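Cedport packing room reopens with call for sturdier boxes

The packing room at the Cedport community hall reopened on 18th October after a fortnight's break, and organisers are asking residents to think about the state of their cardboard before they drop it off.

The Rellach box exchange takes in used cartons from households and shops, sorts them by size and gives them away to people who are moving house or sending parcels. It has handed out 1,000 boxes since it began in February, according to coordinator Sneha Agarwal, and demand is still ahead of supply.

"The big ones go first," Agarwal said. "We could give away every large box by lunch and still have people ringing up in the afternoon."

Boxes are opened out on tables spread with green cloths, where they are checked inside and along the rims. The cloths were a donation from Kaushik, the fabric shop on the main street, which was clearing the colour out of stock. Agarwal said they make it easier to shake off tape scraps and dust at the end of a session.

Condition is the main difficulty. Of the boxes left at the hall over one recent weekend, 153 were fit to go straight back out and 29 were set aside for recycling. Most of those had been weakened by damp or had lost the strength in their corners.
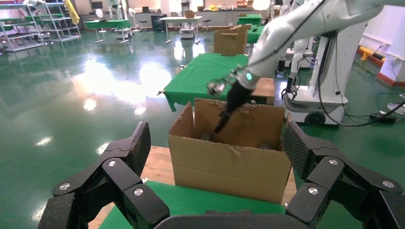 A torn rim does not always rule a box out. Where the damage is limited to the top edge, the flaps can sometimes be trimmed or taped over, and the box is then marked for light goods such as linen, clothing or soft toys. Books and crockery need a box with a sound base and all four flaps in good order.

Kuldeep Chauhan, who looks after the intake table, said much of the tearing happens when people pull off packing tape in a hurry.

"Slit the tape with a knife and leave the rest of it on," he said. "If you rip it, the top layer of the cardboard comes away with it and you're left with the corrugated bit showing."

He also asked that people leave boxes standing open or fold them fully flat. Half-flattened cartons take up the most space and tend to crease across the middle.

The exchange has added a small parcel service, run with local courier firm Zestulen. Residents can bring in goods, choose a box and have it packed and labelled at the hall for collection the same afternoon. There is no charge for the box, and Zestulen's usual rates apply for delivery. The service is capped at 50 parcels a session for now, and anything over that will be held for the following one.

Liquids, aerosols and perishable food will not be accepted for packing. People sending glass or ceramics are asked to bring their own wrapping, as the hall has little paper left after the winter.

Boxes can be dropped at the side entrance during hall hours. Anyone with more than a carload should ring the hall office beforehand so that space can be cleared. Wine cartons with their dividers still in place are especially wanted.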